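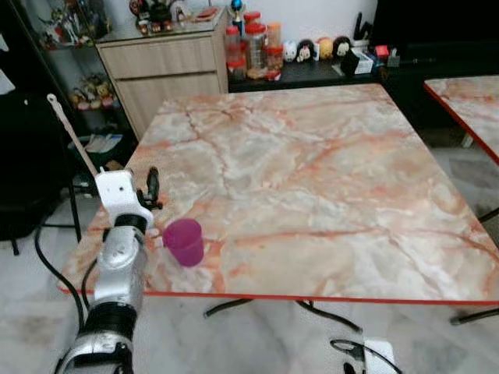 Manju thinks I should stop blaming the fingers and look at the closing speed first. Her note from last night, copied in so it doesn't get lost: "You changed the pads and the controller settings on the same afternoon, so whatever you saw, you can't pin it on either one. Put the old settings back, keep the new pads, run it again." Fair. Completely fair, and a bit annoying, as I had already written "pads = big improvement" on the whiteboard in large letters.

Wednesday, June 9, 2021

Gripper comparison, second round. Cup on the marble-patterned table, same as before. Old controller settings restored first thing, checked against the saved file twice.

The two candidates are still the Mesitz parallel gripper (short black fingers, what we've had all spring) and the one from Lakcombe, with the softer closing action. Both go on the same wrist plate with the adapter Agarwal cut for us, and I have to say the adapter is lovely. Swap takes me 3 minutes now, including the cable. Last month it was a coffee break.

Started with the Mesitz. Force limit at 60 percent, closing speed on the default. First few grasps were fine if the cup was dead center between the fingers and poor if it was off by even a little, because one finger arrives early and shoves the cup along the tabletop until the other catches up. The plastic has some give and it's a slippery combination with that surface. Nothing tipped over, but the cup ended up turned or shifted nearly every time, and then the place position is wrong by the same amount.

Then slowed the closing speed by half, touching nothing else (see, Manju, I can learn). Much better! The early finger still makes contact first but it nudges more gently and the cup mostly stays put. So she was right about speed, at least for this gripper. The pads do help once the grasp is made, there's less creep on the lift, but they weren't the hero I made them out to be. Whiteboard has been corrected.

Full run at the slow speed: 64 attempts, 3 drops. All of the drops were on approaches from the far side of the cup, where the arm is stretched out and the wrist comes in slightly nose-down. I want to look at the elbow angle there before I call it a gripper problem.

Lakcombe after lunch. This one is a pleasure to use. It eases into contact, you can hear the motor change pitch when it touches, and the cup hardly moves. What it doesn't like is the taper. The fingers settle a little low and then the cup wants to ride upward out of the grip when you squeeze harder. Dropping the force helped. Grasping closer to the base helped too, but then the fingertips are very near the tabletop and I got two protective stops in a row from brushing it. Raised the approach height a hair and the stops went away. No full run yet, I ran out of patience before I ran out of afternoon, so there is no number to put next to the Mesitz one and please don't quote me one.

Controller notes. The Grondesley box is still logging contact events late. I set the buffer to 3000 samples and it got through the long Mesitz run without filling up, great, but the time stamps on the contact flag lag the finger position by a visible amount when you plot the two together. It doesn't matter for counting drops. It matters a lot if we want to use the flag to decide when to start lifting, and that's the part I'm most excited about, so it needs fixing. My guess is the flag gets filtered on the box before it reaches us. Manju has the manual, will ask her which page covers the filter.

Cables: keep an eye on the slack when the arm turns toward the far corner. I had to stop once and pull more through by hand. A clip on the lower link might do it. Anything stiffer and we'll feel it in the wrist readings.

To do, in whatever order:

Full run with the Lakcombe, low force, same cup positions as the Mesitz set.

Repeat the far-side approaches with the elbow raised, Mesitz only.

Old pads back on, slow speed, short run. That's the missing combination and the only way to say what the pads are worth.

Plot contact flag against finger position with the filter off, if it can be turned off.

Ask Agarwal for a second adapter so each gripper can keep its own.

Left the Lakcombe mounted at the end of the day, power off at the box. If you use the arm before I'm in, load the low-force profile first, the default one squeezes hard.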